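Felting, and what the water is doing
2022-02-07

Third post on wool care, and the one I should have written first. The earlier two dealt with detergent and with storage. Both assumed the reader knew why a wool garment shrinks in the first place, and the mail I got suggests that was a bad assumption.

There are two separate kinds of shrinkage and they get lumped together. The first is relaxation. Yarn is knitted under tension, the fabric is stretched a little more when it is finished and pressed, and some of that stretch stays locked in until the first soak. The piece then settles back to something closer to its natural size. This happens once or twice, it is small, and you can get most of it back by pinning the piece out damp.

The second is felting, and you don't get that back. A wool fiber is covered in overlapping scales that point toward the tip. Dragged one way, the fiber slides. Dragged the other way, the scales catch on whatever is next to them. Shake a mass of wet fibers and each one creeps root first and stays where it ends up. Repeat that for the length of a machine cycle and the loops of the knit are pulled tight into each other.

Heat gets most of the blame. Heat does matter, but agitation matters more. I tested this with swatches, all from one cone of undyed Pacheco yarn, knitted at the same gauge and bound off loosely. One swatch sat still in water at 40 degrees Celsius for an hour. It came out the size it went in, within what I can measure with a steel rule. Its twin went through a normal cotton cycle at the same temperature and lost a visible amount in both directions, more in length than in width. A third went through the same machine cold, and it still felted, though less.

Spin speed is a separate question. People tend to avoid the spin on wool and then hang the thing up dripping, and the weight of the water does more harm to the shape than the spin would have. During a spin the garment is pressed against the drum wall and hardly moves relative to itself. I use 1000 rpm on mine, in a mesh bag, with nothing else in the drum. The damage on a wool program comes from the tumbling before the spin, so what I do is soak by hand and use the machine for the spin alone.

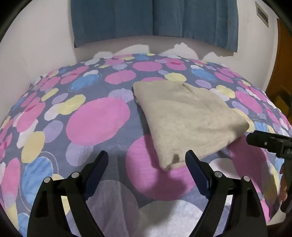
The soak itself needs little equipment. A basin large enough that the fabric isn't crammed, water that feels neither warm nor cool to the wrist, and a neutral detergent. I had been using Brillo wool liquid until last June, then switched to Bokine, mostly on account of the smell. I can't find a difference in the result. Anything with protease in it should stay away from wool, as the enzyme is there to break down protein and wool is protein. Read the back label; the front is no help.

Keep the rinse water at the same temperature as the wash water. The usual warning is that a sudden change shocks the fiber. I haven't been able to reproduce that with swatches, but matching the two costs nothing and I do it anyway.

Superwash yarns are a different material for these purposes. Either the scales have been etched down or the fiber has been coated with a thin resin, sometimes both. They resist felting well. They also grow when wet, sometimes alarmingly, and drying them flat is more important than with untreated wool. One reader wrote that her superwash cardigan came out of the basin 7 centimeters longer in the body. Mine have not gone that far, but the direction is right. A short spell in a dryer on low usually pulls them back in -- check the label before trying this, and do not try it with anything untreated.

On the history, since two people asked: I own a household manual, a reprint of an 1837 edition, that tells the reader to wash flannel in soft water, not to rub it, and to dry it quickly in moving air. That is more or less current advice. The author gives no explanation of scales or friction and evidently worked it out by ruining flannel.

Open items. I have a cone of Presudar merino on order, which is sold as untreated, and I want to run the still-water test on it at a higher temperature. I would also like to know how much a front loader differs from a top loader with a central agitator. I only have the front loader. If you have the other kind and a spare swatch, measure before and after, mark the corners with cotton thread, and send me the numbers along with the cycle time.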